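Ticket 800 — Toy sorting arm, Salinas returns room
Opened by: Euan Cowie
Status: reopened March 26, 2023

Korach closed this as "operator training needed." I'm reopening it. The people on my shift have had the training, and the arm still stops over small toys and waits for someone to press Resume.

The pitch was that one person could look after 3 arms and get on with repairs in between. What they do now is listen for the stop tone and walk back and forth. The repair pile is no smaller.

Tried so far: restarted the controller, lowered the approach speed to 20 percent, reloaded the Jilamell grip profile. Same stop each time, code 400.
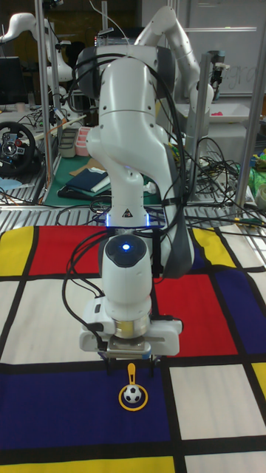

Center arm over the yellow toy with the soccer ball in the ring. Blue lights on at the joint and wrist.

Korach support replied that the lights mean the arm is healthy. Fine — but healthy isn't what I asked about. I asked why a person has to stand next to it.

They also suggest turning the toys by hand first so the handle faces the same way. That is the old job with an extra step, and it should be logged as labor if we do it.

Requested: the stop log for code 400, and a named contact before the April review. Please don't close this again without checking with the shift.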